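How a Concert Gets Made (and What Happens When It Doesn't)
Stunix Kids, the music pages
Updated 05/02/2020

So a band is coming to your town. You saw the poster. Maybe you begged for tickets. But who picks the day? Who plugs everything in? Quick tour, lets go.

First: somebody books the band

The person who sets up a show is called a promoter. Promoters find a band, find a place, and try to match up the dates. Harder than it sounds! The band might be free in November but the hall is full all month. Lots of emails. Lots of phone calls.

The place where a show happens is called a venue. Can be tiny, can be huge. A small club like Wollton Hall holds 600 people. A stadium holds way, way more.

Then they sign a contract. That's a paper (or a computer file) with all the promises in it. How long the band plays. How much they get paid. What time they have to stop so the neighbors can sleep.

Bands also send a list called a rider. Part of it is about equipment, like how many microphones they need. Part of it is about food. Singers often ask for warm drinks. Drummers get hungry.

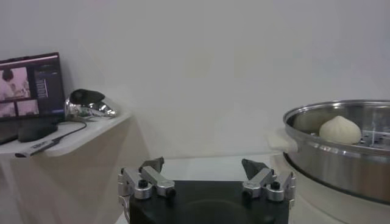 What is a sound check?
A sound check is a practice run before the doors open. The band plays a bit of a song, and the sound engineer turns each instrument up or down until they all fit together.

Load-in

This is when the gear comes off the truck. Drums, amps, lights, miles of cable (ok not really miles. But a lot). The people who carry and set it up are called the crew, or roadies. They usually wear black so you don't notice them on a dark stage.

At Wollton Hall load-in takes nearly 5 hours. Then the stage gets taped. Little bits of tape on the floor show the band where to stand. Next time you're at a show look down at the stage, you might spot some.

Who does what?

Sound engineer: runs the big board with all the sliders. Sits out in the crowd, to hear what you hear.
Lighting tech: makes the colors and the flashes. Has to know the songs really well.
Stage manager: keeps everybody on time.
Box office: sells the tickets and answers the questions.
Security: keeps people safe, and checks bags at the door.

Why is there another band first?

That's the opener, or the support act. They are often newer and not so well known yet. They play a short set, maybe 30 minutes, and get the crowd warmed up. Some really famous bands started out as openers. Get there early!

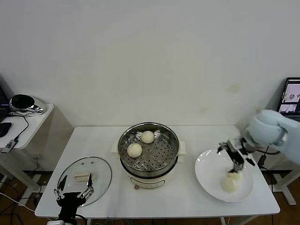 Two buns in the steamer, and a lid on the table.

What if the show gets canceled?

It happens. A singer loses their voice. A snow storm closes the roads. The power goes out.

Two words to know here. POSTPONED means the show moves to a new day, and most of the time your old ticket still works. CANCELED means it isn't happening at all. Then people get a refund, wich means the ticket money goes back to whoever paid. Ask the grown-up who bought the tickets to check their email.

How loud is loud?

We measure sound in decibels. Talking is down near 60. A concert can go past 90, and that's loud enough to hurt your ears if you stay in it a long time. So bring earplugs or those big puffy earmuffs. You still hear the music fine. Plenty of musicians wear ear protection too, every night.

Stand back from the speakers. Take breaks in the lobby. If your ears are ringing, tell a grown-up.

After the last song

The crowd yells for more and the band comes back out. That's an encore. It's mostly planned, sorry! It's already on the set list, the paper taped to the floor with all the songs in order.

Then house lights on, everybody out, and the crew packs it all up again. That part is called load-out. Sometimes they drive all night to the next town.

Words to remember

Venue: the place
Promoter: the person who sets up the show
Rider: the band's list
Opener: the first band
Encore: the extra songs at the end

Try it! Make a poster for your own pretend band. Put in the name, the venue, the day, the time the doors open and who the opener is.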